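Fiche de contrôle – Poste de tri papier, plan marbré gris
Site : Trilleck, local 2. Visite du 7/8/24

1. Stock de feuilles
Feuilles lignées perforées : présentes, posées sur une base crème. Conforme.
Alignement de la pile : non conforme. Feuilles décalées en éventail, l'une dépasse du plan.

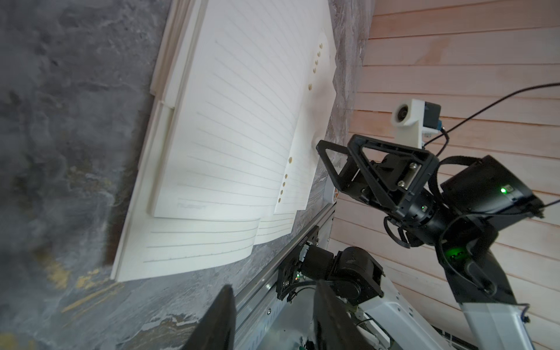

À reprendre avant la mise en chemise. Réf. interne du lot : 561.

2. Plan de travail
Surface : motif marbré à veines claires, taches ocre. Motif d'origine, ne pas relever comme salissure.
Nettoyage : chiffon microfibre, produit Prinder, sans abrasif.
Objets sur le plan : carte ou mousse jaune à liseré rose, à ranger.

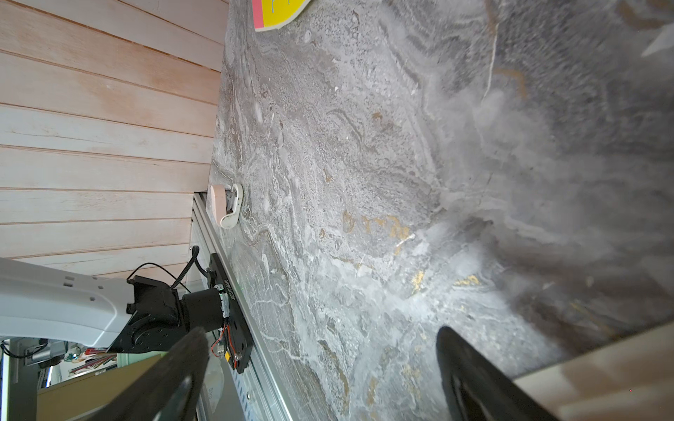

Charge admise : 120 kg répartis. Étiquette de charge à vérifier à la prochaine visite.

3. Paroi
Lames horizontales beige rosé, quelques nœuds et fentes. Surveillance simple, pas de ponçage.

Avis : favorable avec réserve (point 1).

Prurnbridge Contrôles – Contact : poste 708 – Reproduction interdite – Haut de page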